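首页 仓库 数据卡 讨论 更新记录 登录

Narnside 皂与皂盒摆放集：说明文件

收藏 819　评论 8　分享 5

# Narnside 皂与皂盒摆放集

版本说明写于2023年9月。维护：Su-chen Yeh、Lachlan Nisbet。标注复核：Araceli Mendoza。

## 先说这份东西是什么

一批关于肥皂、皂盒和台面的记录，共 2147 条。每条记一块皂、一个盒、一种放法，再加一句备注。起因很小：我们想知道"肥皂放进皂盒"这件事到底有没有一个大家都认的标准样子。家居收纳类的文章讲得很肯定，皂要居中，盒要沥水，皂面朝上，台面擦净。我看了不少，没见谁拿出过依据。

所以请不要把它当成"正确摆放"的参考答案。标签只说皂在哪里、怎么靠着，不说好坏。Lachlan 一度想加"整洁度"打分，试标了一轮，两个人给同一条的分数差得离谱，这一栏就删了。

## 字段

- `soap_shape`：皂的外形。平面、弧面、带棱、不规则。
- `soap_pose`：平放、斜靠、竖立、搭边、落在盒外。
- `overhang`：皂有没有伸出盒沿。只填有、无、看不清。
- `dish_type`：浅盘、带沥水条、双层、其他。
- `surface`：台面颜色，材质不填。
- `note`：自由文字，中文为主。

`surface` 不填材质是吃过亏的。早期版本里"人造石""烤漆板"写得满天飞，后来一问，标的人全凭感觉。颜色至少还能对一对，材质隔着照片我不信任何人，也包括我自己。

## 带棱的皂最难标

平面皂放进浅盘，几乎没有争议。麻烦的是表面有棱的那种，几道圆棱并排，皂身又厚，往小皂盒里一搁，常常一边翘在盒沿上，另一边探出去一截。这算"斜靠"还是"搭边"？Tonantzin Arriaga 坚持看重心，Araceli 坚持看接触位置。重心从照片里怎么看，我至今没听到能说服我的解释，所以按接触位置来：皂身有一处抬在盒沿上，就记"搭边"，同时 `overhang` 另填。

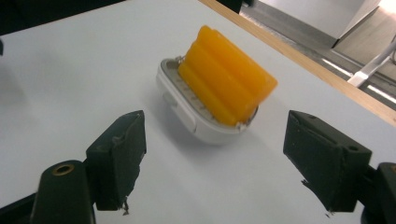 按这个规则，棱数不进字段，只在 `note` 里写。有人提议把每道棱当成一个小圆柱来描述，说这样更精确。精确在哪里，没讲清楚。皂用一阵子棱就磨平了，同一块皂前后两条记录难道要算两种形状？暂时按当时的样子记，不追溯。

颜色同理。橙色、橙黄、金黄在不同的光下会互相串，一块皂的棱顶和底边也可能是两个深浅。我们合并成"橙黄系"一类，想细分的请自己重标。

## 关于沥水

带沥水条的盒子在商品页上一律写着"保持干爽"。这份数据不能支持这句话，也不能反驳它。单条记录里没有时间，看不出皂底干得快还是慢。Macarena Villanueva 在 6 月做过一次小对比，把同样的皂分别放在平盘和带条的盘里，隔天用手摸。她觉得带条的干一些。用手摸的结果我没有收进来，她有点不高兴，我理解，但还是没有收。

斜搭在盒沿上的皂是不是比平放的干得快，也有人问。想当然是会的，底下通风嘛。可是斜着的皂容易滑出去，在台面上躺半天，那点好处还剩多少？没量过就别写进文章里。

## 已知问题

1. 白盒配白台面的记录偏多，约占三分之一。盒沿在这种搭配下不好认，`overhang` 的"看不清"多半出在这里。
2. 小盒比大盒多。大块皂配小盒本来就容易搭边，由此得出"人们喜欢斜着放皂"是没有道理的。
3. 盒上的小零件、缺口之类没有统一叫法。"夹子""扣""金属件"混用，检索时请都试一遍。缺口是拿来提盒子的还是开模留下的，备注里众说纷纭，别当真。
4. 早期有一批记录把"落在盒外"标成"搭边"，Su-chen 改过一遍，我抽查时又翻出几条漏的。估计还有。

## 不建议的用法

拿去证明某种皂盒更好用。拿去给浴室整洁程度排名。拿去推断这块皂用了多久，棱还清楚不等于新，有的皂硬，洗很多次也看不大出来。

如果只是想练习描述物件之间的搭靠关系，或者想找一批皂大盒小的例子，应该够用。

## 反馈

改标请附上条目编号和理由。只写"我觉得不对"的会先搁着。对"搭边"的定义有意见的，请先看讨论区里 Tonantzin 和 Araceli 那一长串，再决定要不要加入。

下一版打算把 `soap_pose` 的"斜靠"和"搭边"拆成两个独立的是否项。Lachlan 认为没必要，还没谈拢。

上一页 下一页 返回顶部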